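Gallery: The necktie cell at Lindholm

Lindholm is the smaller of our two test rooms in Vasville. The job there is rolling neckties and putting them away in an organizer, with two arms working from opposite sides of the table. We started it in November as part of the Demiletti project, which covers soft goods that have to be folded or rolled before they go into a box or a slot.

This page is mostly about a fault. The cell had been running without much trouble for some time when the left gripper began closing late. The delay was short, and on most rolls it made no difference. On a long tie it did. The right arm would begin its turn while the left was still open, the fabric slid, and the roll came out as a cone. A cone does not fit in a compartment. The arm pushes down on it anyway until the force limit trips and everything stops.

The first stop of this kind was logged on a Wednesday as an operator error, and the cell was restarted. So was the second. Both entries were wrong and have been corrected. We then went through the log for the whole run, 163 attempts, and 156 had finished normally. The rest had all ended in the same force stop, and every one of them came after the gripper service.

The cause was a cable. During the service the left wrist cable had been clipped one position too far back, which left it short when the forearm was fully stretched. At full reach it pulled on the connector, the signal dropped out, and the gripper controller waited for a retry before closing. Nothing in the software flagged this, as a retry was counted as normal traffic.

There was also a safety side to it. After a force stop the arms hold their position with the motors on. Twice, someone reached in to free the tie before the motors had been switched off. No one was hurt, but the late command could still have been waiting in the queue, and the gripper could have closed on a hand. The rule now is motors off at the switch first, then reach in. The queue is also cleared on every stop, so an old command can't run later.

Other changes made after the fault:

Clip positions are marked on the forearm covers with a paint pen.

A retry on a gripper command now stops the cycle and shows a message on the screen.

The wrist cables are checked at full reach after any service – before, they were only checked with the arms parked.

Restarting after a force stop needs a written reason. "Operator error" alone is not accepted.

The fingers were looked at too. They had scratches but the grip surfaces were within limits, so they stayed on. Spare sets are kept at Kusteck and can be sent over if that changes.

Long ties are still the slowest part of the job, and the speed on the first turn has been left at the reduced setting for now.

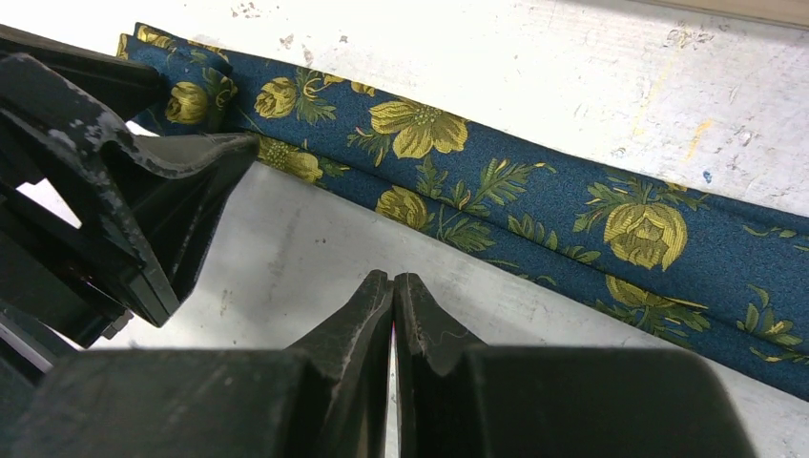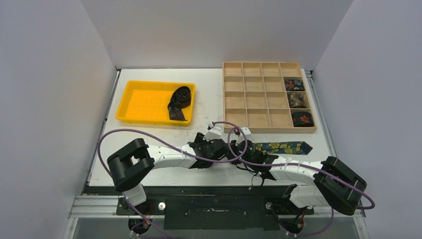 Floral necktie on the table, from close in at the gripper (first picture) and with both arms, the tray and the organizer (second picture). Lindholm room, Vasville.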